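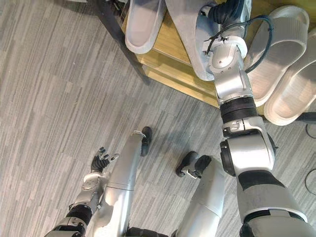 Right hand at the slipper shelf, left hand held clear. Demonstration area, Jirkton.

Search this site
Enter keyword
Go

Cuypers opens household handling area to visitors at Jirkton

Published December 2025
By the Cuypers press office

JIRKTON. Cuypers has held an open day at its Jirkton site to show the current state of its work on household handling with two-armed robots. Visitors watched a robot work at a domestic shoe rack fitted with wooden shelves and stocked with slide slippers. The demonstration formed part of Plirnine, the company's development programme for tidying and sorting tasks in ordinary rooms.

The open day was attended by 18 visitors from housing providers, care equipment suppliers and technical colleges. They were received in 2 groups. Each group was given a short introduction to the programme, a demonstration at the rack and a period for technical questions.

The task

The task set for the demonstration was the handling of soft footwear on an open rack. The robot is asked to approach a shelf, select one slipper, close the hand on it and place it at a stated position on the same shelf or on another one. Pairs are to be left side by side. The operator may specify which way the toes should point.

Footwear was selected for Plirnine because it combines several difficulties in a small space. A moulded slide has a thick sole that resists the fingers and a strap that yields to them. Its opening gives access from one end only. Two slides of the same pair are close to mirror images of each other, and a planner that confuses left with right will produce a pair that looks correct from a distance and is wrong to the wearer. Pale footwear on pale wood also gives low contrast, which makes the edge of the sole harder to locate.

The rack imposes limits of its own. The uprights restrict the approach from the side, and the space between shelves restricts the approach from above. The arm must therefore settle its elbow position before the hand enters the rack. In the Omodero control software this is handled as a separate planning stage. If no acceptable elbow position is found, the robot is instructed to step back and try a different standing position.
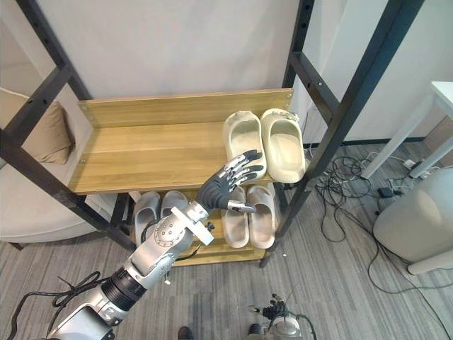
Open hand between the upper and lower shelves, with slides on both levels.

Hands and contact

The robot is fitted with a five-fingered hand on the right arm. Omodero treats each grasp as a sequence of three states: open approach, first contact and closure. In the open approach the fingers are kept extended and the thumb is held apart from them. At first contact the arm slows to a reduced speed, and the fingers close in an order that depends on whether the sole or the strap has been chosen as the holding point.

Holding by the strap needs less opening of the hand but allows the slipper to swing. Holding by the sole is steadier and takes up more room, which can be a problem when a second slipper lies close by. The software selects between the two according to the free space measured beside the item. Visitors asked whether the choice could be fixed in advance. It can, by means of a setting in the task file, although Cuypers does not recommend this for shelves that hold more than one pair.

The second arm is not used for lifting in this task. Its position is included in the balance calculation, and it is kept away from the rack while the first arm is reaching.

Room conditions

The demonstration area at Jirkton is laid out as part of a living room, with a carpeted floor, a sofa and a table. Cuypers uses this arrangement for all Plirnine trials at the site. Carpet affects the standing position of the robot, as the feet settle by a small amount when weight moves forward during a long reach. A correction for this was added to Omodero during the present development period and was in use throughout the open day.

Lighting in the area is ordinary room lighting. Shelves cast shadows on the levels beneath them, and the recognition stage has been adjusted so that a shadow edge is less likely to be taken for the edge of an object.

Programme status

The Plirnine footwear work has so far covered 19 shelf arrangements, differing in the number of slippers, their direction and their spacing. A total of 455 reaches has been logged across these arrangements. The log records the planned elbow position, the point of first contact, the holding point selected and the final position of the item. Reaches that are stopped by the operator are kept in the log and marked as such.

Cuypers is not publishing a success rate at this stage. The arrangements differ in difficulty, and a single combined figure would be of limited use to those planning trials of their own. Results for each arrangement will be issued in a technical note when the present series has been completed.

The next series will add footwear with laces and closed backs. It will also include racks with narrower gaps between shelves. No change to the hand is planned for that series. Changes to the planning stage will be limited to the elbow search, which is at present the slowest part of the sequence.

Requests from visitors

Written comments were collected at the end of each session. The most frequent request was for a plain record of why a reach had been refused, in a form that could be read by staff without software training. A short text message for each refusal will be added to the Omodero operator screen. Several visitors also asked for the task to be shown with mixed sizes of footwear, and this has been entered in the plan for the next series.

Organisations wishing to attend a later demonstration at Jirkton should apply in writing to the press office, stating the number of persons and any particular technical interest. Group sizes are limited by the viewing space beside the demonstration area.

Notes to editors

Plirnine is the Cuypers development programme for household handling. Omodero is the control software used in that programme. Both names should be written with an initial capital only.

Contact: Press Office, Cuypers, Jirkton | Copyright Cuypers. All rights reserved. | Back to top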